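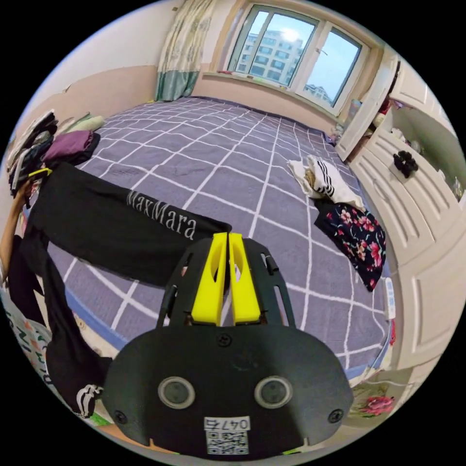 Samstag ist bei mir der Tag für den Kleiderschrank. Ich mache das zweimal im Jahr, einmal im Frühling und einmal im November, und immer kommt zuerst alles auf das Bett. Dieses Mal war schon am Vormittag die lila Tagesdecke mit dem weißen Gitter an vielen Stellen bedeckt: links der gefaltete Stapel, rechts das weiße Teil mit den schwarzen Streifen, noch zerknüllt, und das dunkelblaue mit den Blumen. Das schwarze mit der Aufschrift MaxMara hängt halb über die Bettkante. Es bleibt bei mir, darüber diskutiere ich nicht.

2/ Meine Regel habe ich von Neema Okoth gelernt, mit ihr habe ich früher in Trukow gewohnt. Jedes Stück nimmt man einmal in die Hand und entscheidet sofort. Wer sagt "vielleicht", der muss es anziehen und in den Spiegel schauen. Bei mir hilft das sehr.

3/ Streifen sind mein Problem. Ich kaufe immer wieder Streifen. Beim letzten Aufräumen habe ich versprochen, dass ich keine mehr kaufe, und dann war in Bratholm der Markt.

4/ Zum Falten: Pullover falte ich in drei Teile und dann einmal in der Mitte. T-Shirts rolle ich seit letztem Jahr. In eine Schublade von 36 cm Breite passen so bis zu 27 Stück, vorher war die Schublade immer zu und ging nicht mehr auf.

5/ Was ich noch nicht gut kann, sind Blusen aus dünnem Stoff. Gefaltet bekommen sie Linien, auf dem Bügel rutschen sie herunter. Wenn jemand einen Rat hat, bitte schreiben! 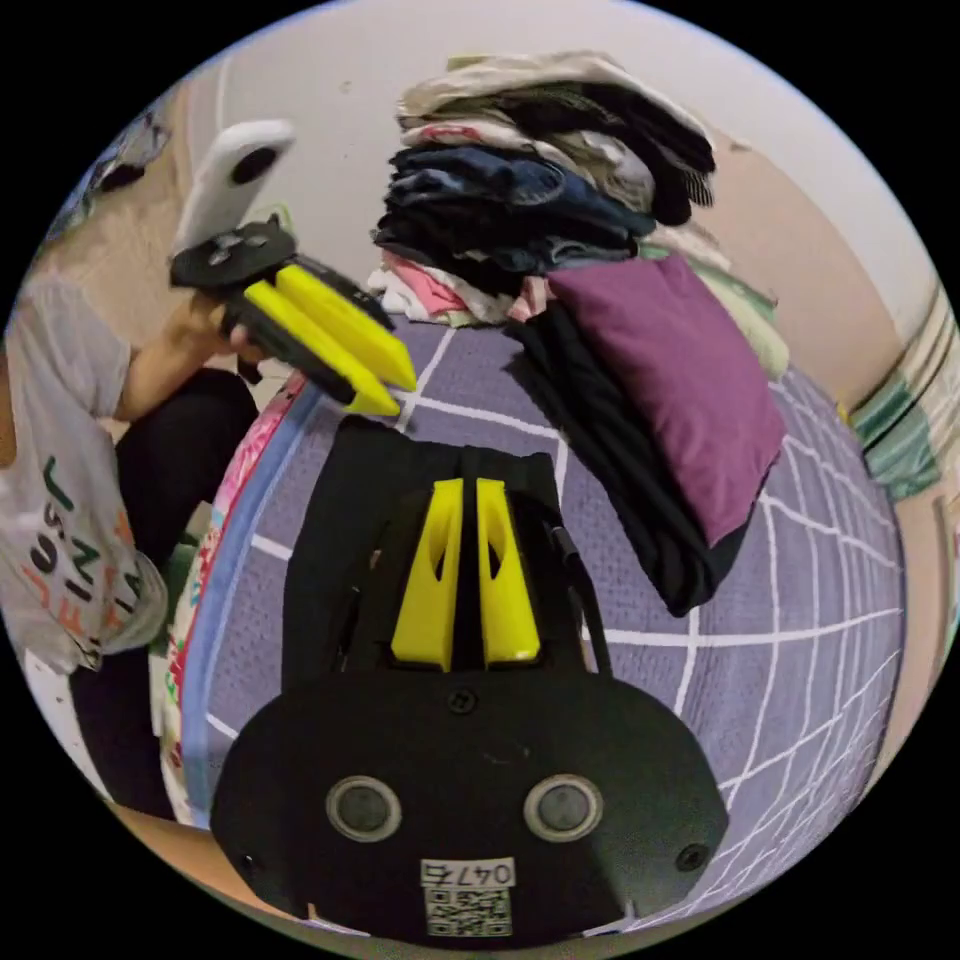
Am Bett, graues T-Shirt mit bunten Buchstaben, nach vorne gebeugt.

6/ Noch eine Frage kam von Gitau Kinyua: warum auf dem Bett und nicht auf dem Boden? Wegen dem Rücken. Und auch, weil ich am Abend schlafen will. Auf dem Boden würde der Haufen eine Woche liegen, ich kenne mich.

7/ Die Sachen zum Weggeben kommen in eine Tasche an der Tür. Die Sammelstelle in der Kendierstraße hat am Samstag leider nur bis Mittag offen, also fahre ich nächste Woche. Wintermäntel mache ich extra, die brauchen 90 cm Platz auf der Stange und mehr Geduld, als ich heute noch habe.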